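September, bench 2. Serngate hand gripper kit, second sitting

Picking up from Kaan's notes. Kit is the hand-held one Serngate want us to take on trial, the Neltenia bundle (gripper, camera mount, spare tips, recording software). Quote is 2,000 for the set, spare fingertips extra. Alistair wants a yes or no before the McIver order goes out, so this is quick.

Setup: screws were all in the bag this time. Manual still skips the step where you zero the opening, had to ask Kaan. Close it fully, hold, press twice, wait for the beep. Write that on the lid of the case!!

Software found the gripper on the second try. First try it hung on the splash page, killed it and restarted. Not holding that against them yet, the bench laptop is old.

9:40, began recording. Plan was 30 short takes, open / close / open, no object, then move on to picking things up. Wanted to see if the opening value drifts when you're just working the handle. Log starts at file 608 for some reason, looks like the counter carries over from whoever had the kit before us. Ask Serngate how to reset it.

Fingertips are the block type, two small screw holes on the top face of each. Matte, dark, edges a bit rounded. Against the pale bench they stand out nicely in the camera view, which is half the battle for the tracking. Soft shadows under them, didn't seem to upset the software.

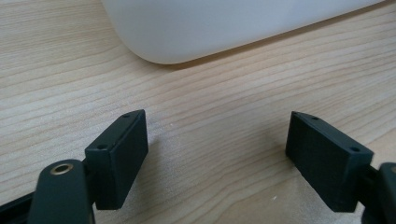
Drift and handle feel

Opening value held steady for the slow takes. Fast ones, it lags a little and then catches up. Could be my hand. Kaan to repeat with his.

Handle is OK for ten minutes, after that the thumb gets tired. Spring is stiffer than the Zukirholm one we had in spring. Kaan likes it stiff, I dont.

Swapping tips: quick once you have the right driver. Wrong driver chews the heads, ask me how I know. Put the good one in the case and LEAVE it there.

Still to do
- grip tests, soft stuff first
- battery run from full, write down the time
- check file 927, wont open on my machine
- ask about price for spare tips, quote doesnt say
- Alistair: who pays return shipping if its a no?

Leaning yes for the hardware, not sure on the software. Will know more after the grip tests. Kit is back in its case, charger is on the shelf by the vise.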